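The Slow Return of the Village Bread Oven

By Margaux Rolland

The first thing you notice in Osach is the smell. It reaches you before the church does, somewhere near the last bend in the road, and by the time I had parked I was hungry in a way I hadn't been since I was a kid. Rye, wood smoke, a little caraway. I followed my nose uphill and found eleven people standing in line with cloth bags, talking about the weather and somebody's new roof.

For most of the last century the oven at Osach was a place to store firewood. Families had kitchen stoves, then a bakery van came through, then the supermarket opened down in Loronlow and that was that. The dome cracked. A birch tree got its roots into the back wall.

Geert Van Leeuwen, a retired mason, started pulling bricks out of it one April with no real plan. He wanted to see how it had been built. What he found thrilled him - a floor of clay tiles laid in sand, every one of them numbered on the underside in pencil, so that a mason could lift them out and put them back in order.

"I sat down on the ground and laughed," he told me. "Somebody had left me instructions!"

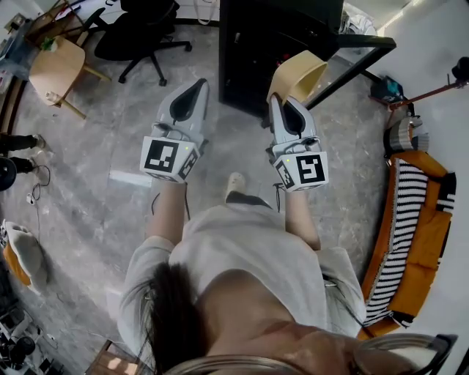
The rebuild used 600 bricks, most of them saved from the old dome. Geert cut the new ones by hand and mixed his mortar from local clay, sand and chopped straw, the way his grandfather had. Modern cement would have been faster, but it doesn't like to stretch and shrink with the heat, and an oven like this one does a lot of both.

Firing it is a whole day's work and I loved every minute of it. You light a small fire at the mouth, push it back as it catches, and keep feeding it until the soot burns off the inside of the dome and the bricks turn pale again. Then you rake out the coals, swab the floor with a wet mop and wait. Waiting is the hard part. Zofia Urbańczyk, who runs the baking, throws a pinch of flour on the tiles and watches it. If it goes black right away, she closes the door and pours herself more coffee. If it turns the color of a walnut, everybody moves.

And they really do move! Loaves go in on long peels, the big ryes at the back, the wheat rounds near the door. The oven bakes at 245 degrees Celsius to begin with and falls slowly all afternoon, so after the bread come the pies, then beans in covered pots, and last of all trays of sliced apples left in overnight to dry.
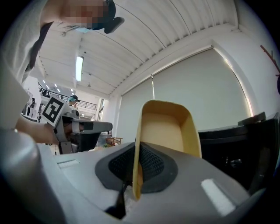

Zofia's rye takes 2 days from start to finish and uses a sourdough she got from a cousin in Drimow. It's dense and sour, with a crust you have to argue with. I ate it with butter and salt, standing up, and then I bought 4 loaves to take home (one didn't make it as far as the highway).

Other villages have started to call. Nijs has an oven under a collapsed shed roof, and Geert has been over twice to look at the floor. He hasn't lifted a tile yet, but he's taking a pencil with him next time.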